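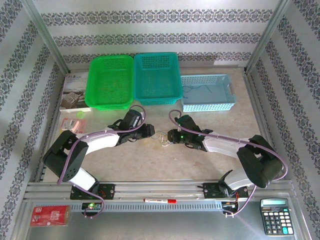 Two arms and a bit of wire on the table.

I went to see Dirkell on Thursday, in the small room upstairs at the Hong. It is a documentary about a ferry family, directed by Myung-ja Geum, and it runs a little long for what it has to say.

The ferry started in 1916 and the film follows the last two people who work it, Woo-jin Chae and his aunt Geum-ok. Most of it is the crossing, which takes 8 minutes. They argue over diesel and when to paint the hull. There is no narrator. I liked that, though I lost track of which cousin had moved away and which had died.

The best part is a long winter stretch where the river is too high and they sit indoors mending rope. The music over the ending was too loud.

Chrysoula Stamatopoulos led the talk afterwards. It was meant to be 45 minutes and went well past that, so I missed my bus. It's on again in January, I think downstairs.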